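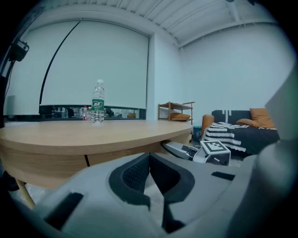
One reader of the spring issue wrote to ask whether the small shared room at the Tisville center would keep its furniture once the new storage rules take effect, and whether water may still be taken in. Both questions have come up at the front desk as well, and the answers are set out in this item.

The furniture stays. The light wood-toned table, the low black cabinet with the glass front and the two-tier shelf rack against the back wall are all listed in the room inventory and will not be moved to Rirnemlow with the surplus pieces. The tan cushion belongs with the rack and should be returned to its lower shelf after use. Groups that need more seating may request folding chairs from the Modise store, which holds 112 of them, with one working day's notice.

Drinks are permitted in closed bottles. Open cups are not, and the table is to be wiped down at the end of each booking. Small waste goes in the teal bin; anything larger must be carried to the collection point in the rear yard.

The glass-front cabinet is the subject of most of the new rules. Items left in it after June will be boxed, labeled with the date of removal and held at the Bivunari annex for 26 days. Unclaimed items will then be disposed of. Bottles and containers must carry the name of the group responsible for them. Food may not be stored in the cabinet at any time.

Users are asked to raise and lower the white roller blind by its cord and to leave it down when the room is locked. Replacement of the blind in the adjoining room came to $280 last year, and that cost was met from the general maintenance budget.

Bookings remain limited to 90 minutes, including time for setting up and clearing away. Request forms are available at the front desk until 5 p.m.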